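Letters from Wirdale: what we learned from the shared diary

By Dzifa Sulemana and Gilles Moulin

We started this project in April thinking we would read the whole Stallwood diary, all 300 pages of it, and we got through 185 – which still felt like a lot, given the handwriting! Most entries are about weather and bread prices, but every so often there is a lovely long passage about the walk over to Tarance.
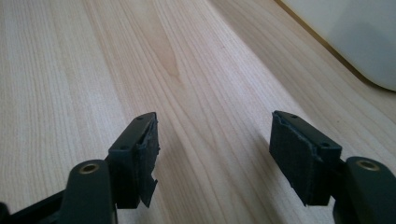
Two writers kept the diary between them, and telling them apart took us up to 2 hours a page at first. Gilles went by the spelling and I went by the way each one crossed a t, and we mostly agreed, apart from the winter entries, which we have left unsigned in our transcript.

Related projects
Mill names of Tarance
The Arthur family recipe book

Last updated: April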